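Sunday, November 3, 2019

Hide glue, round two. Shop at 61 when I got in, which the glue noticed before I did.

Mixed a fresh batch of the Indwood granules last night, one part to two of water by weight, and left the jar in the fridge behind the mustard. This morning it had swelled into the usual brown frog spawn. Into the pot, up to 140 degrees, held there. The dial on the pot says 140 wherever you set it, so I used the candy thermometer and ignored the dial.

Test pieces are the same as in June: maple, long-grain edge to long-grain edge, planed the same day. Eight of them, four with the Indwood and four with the Skesta liquid stuff out of the bottle. The bottle claims to be hide glue that never needs heating. It smells like hide glue, so that part is true.

Problem 1: open time. At 61 degrees the hot glue skins over while I am still admiring it. First joint gelled before the clamp was on and I could feel it grate when I rubbed the halves together. Scraped it off, said a few things, warmed the maple on the radiator for ten minutes and started over. Much better. The book says to warm the wood. I have owned the book for years.

Problem 2: squeeze-out on my sleeve. Again.

Left all eight in clamps over lunch, then out and into the warm cupboard. Breaking them next weekend on the Hillex press, assuming Hammad Marwat has finished with it. He says he has. His parts are still on it.

For the record, June's best were 1,851 lb for the hot glue and 1,576 lb for the bottle, both on the old fixture. I wrote at the time that the difference was "conclusive." That was one good joint of each. I would like the June version of me to calm down.

What really bothers me about the June set is that two pieces slipped in the fixture and one split from the dent where the jaw bit it. A joint that fails because I chewed a hole next to it tells me about my jaws and very little about glue. So the jaws get redone before anything goes on the press.
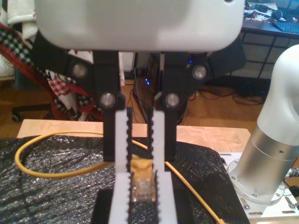 Maple bruises more easily than people think, and the diamond-cut steel faces on the fixture leave a waffle print in it every time. Smooth faces let go early, so some sort of tooth has to stay. I like the small rounded teeth on those black strips, and having a strip on each side so they face each other across the gap. Going to try the same idea with rubber, two matching strips stuck to flat plates. Rounded ridges should spread the load a bit and leave a mark I can live with. If the rubber creeps, back to steel with the points filed off, and I will pretend that was the plan.

To do before the press:

Cut two backing plates, drill for the existing holes. Measure the holes first this time.
Rubber strip, whatever is in the drawer. Stick it down with contact cement and keep the test glue out of it.
Number the pieces on the end grain. In June I numbered them on the glue line and then broke the numbers.
Throw out the leftover pot on Wednesday whether or not it looks fine. It looked fine last time too.
Ask Hammad about his parts.

Pot washed, brush hung up, sleeve a write-off.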